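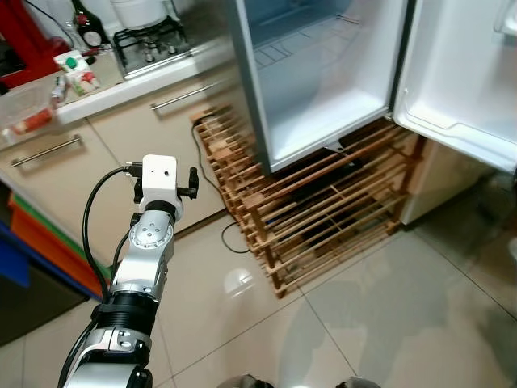 Projects > Small Kitchens > Refrigerator on a Slatted Rack

Home Gallery Notes Contact

Refrigerator on a Slatted Rack
Yayra Atinga, June 26, 2023

The kitchen at the Dumham flat has one short run of cabinets and no gap under the counter for an appliance. The refrigerator is a small single-door unit and stands at the end of the run, on a light wooden rack with slatted tiers. Floor to ceiling was not an issue. Floor to knee was.

Door open, shelf out. With the shelf removed the compartment has smooth white walls, a flat bottom and a low bin on the door. Wipe it down in this state, then leave the door open for 20 minutes before loading.

Cord. It runs down past the drawer fronts and over the floor. A clip under the counter edge is on the list for September.
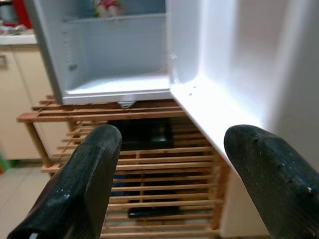 Shelf position. The side wall is molded with a column of notches, and the shelf goes near the top. Small items go up there, tall bottles below.

Load. The slats are thin with narrow gaps, so the feet should sit on wood and never over a gap. I measured the rack at 622 mm on the left and 621 mm on the right – close enough that I did not shim it.

Door swing. Check it before fixing the position. The door has to open fully or the shelf will not slide out. Ours needed two tries.

Air. Keep the lower tiers clear behind the front row of slats. Dust collects there and has to be reached with a long brush.

Next set: the Kesano pantry, shelves and door hooks.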